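Okay so I've been rearranging the kitchen counter this week and I have opinions. Thread!

First up, the corner. If your counter is an L like mine, the corner turns into a parking lot for stuff you never touch. Mine had a fondue set in it. I've used it 2 times since I moved in!

So everything came off, I wiped the whole thing down, and only the daily stuff gets to come back — appliances and utensils on the right-hand leg, a glass up on the wood shelf.

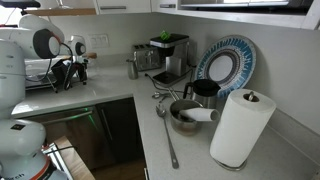 How do you decide what gets to stay out on the counter?

Anything I reach for three days in a row stays out. The rest goes in a cabinet for a month, and if I don't miss it, my sister gets first pick.

Speckled counters hide crumbs, by the way. Great for guests, terrible for me, I have to run my hand over it to know if it's clean (it never is).

Next job is the drawer under the toaster. Nine spatulas. NINE. Percy Urrego, if you're reading this, two of them are yours and I want my good peeler back.

Also taking suggestions for a small dish rack that doesn't eat half the counter — the Gukitz one looked nice but it's wider than my sink.

Recent posts
Is the Nitel kettle too loud or is it me
What I keep under the sink
Pantry labels, round 2
Soup plans for November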